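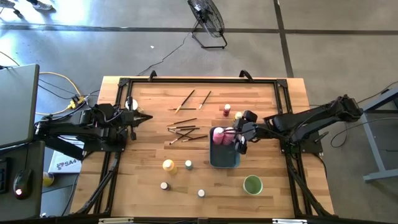

Brushes and bottles all out on the butcher-block table, with a couple of bottles in the teal bin.

I put off sorting my craft paints until May, and then the whole job took me 18 minutes. Start by getting everything onto the table where you can see it, brushes too.

Next, wipe each bottle and check the cap. If it's crusty, soak it in warm water - my friend Sunee Luangrath adds a drop of dish soap and swears by it.

Now fill your bin. I stand bottles upright and keep matching colors side by side, so I can grab two pinks without digging. Tall ones go in first!

Brushes get their own cup. Wash them, reshape the tips with your fingers and let them dry flat overnight before you stand them up, handles down. Mine live on the Viltby shelf by the window.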